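Brasteck Lins tub chair, brown velvet: review after nine months
December 19, 2023

I bought the Lins in March to replace a desk chair I never used for anything except holding laundry. I wanted something low and round that I could read in, and that would fit between a desk and a wall without blocking the drawers. The Lins comes in four colors. I picked brown.

Delivery and assembly

The chair arrived in one box with the shell already upholstered. The base bolts on from underneath with a hex key, which is included. It took me 19 minutes, and most of that was getting the shell to lie upside down without rolling. Put a blanket under it first. The instructions are one sheet with drawings and no words, and the drawings are correct.

One washer was missing from the bag. I wrote to Brasteck and they mailed a set of four in a plain envelope. It took eight days.

Comfort

The back is high for a tub chair and wraps well around to the sides, so your elbows have somewhere to go. The seat is firm. It was very firm for the first month and it has softened a little, mostly toward the front. I am average height and my feet sit flat on the floor. My brother is six foot three and finds it too low to get out of gracefully.

The seat is deep. If you sit all the way back you will want something behind you, and this is my main complaint. Brasteck sells a matching lumbar cushion, but it is 50 dollars and the same firm foam as the seat. I tried the chair with ordinary square throw pillows instead and that works better. One soft square pillow set upright takes up the extra depth. Two is too many and you end up perched on the edge.

I have a light gray-blue one, a pink one and a gray one with lettering on it. The gray-blue goes best with the brown, in my opinion. Pillows tend to slide forward on velvet when you get up, and they need to be pushed back maybe once a day. 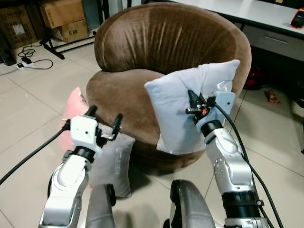 Mestunen wrote in to disagree about the cushion. The lumbar one is worth the money if you sit for more than an hour, because a throw pillow goes flat in the middle and you're back where you started by the end of a movie. Mestunen has had the green Lins for two years and adds that the foam in the cushion does loosen up eventually.

That may be so. I rarely sit in it for a whole movie.

Fabric

The velvet is plush and shows every crease, particularly the vertical ones in the backrest. Some of those were there out of the box. I brushed and steamed them and they came back within a week, so I stopped. It also shows hand marks, which brush out. Coffee came up with a damp cloth. Pet hair does not come up with a damp cloth. Use a rubber glove or a lint roller.

I have had no pilling and no loose seams. The label gives a rub count of 50,000, for people who compare those.

On tile

My floor is tile, and the chair slid a little when I sat down hard. Stick-on felt made this worse. Thin rubber pads fixed it. They do not come with the chair and they should.

Compared with the Lokov

I also tried the Lokov tub chair in a store. It costs roughly 100 dollars more, has a softer seat and a lower back. If you mainly want a place to sit and put your shoes on, the Lokov is easier to get in and out of. For reading I prefer the Lins.

Good: high back, simple assembly, seams holding up.
Bad: seat too deep without a pillow, creases, no floor pads.

4 out of 5. I would buy it again in the same color.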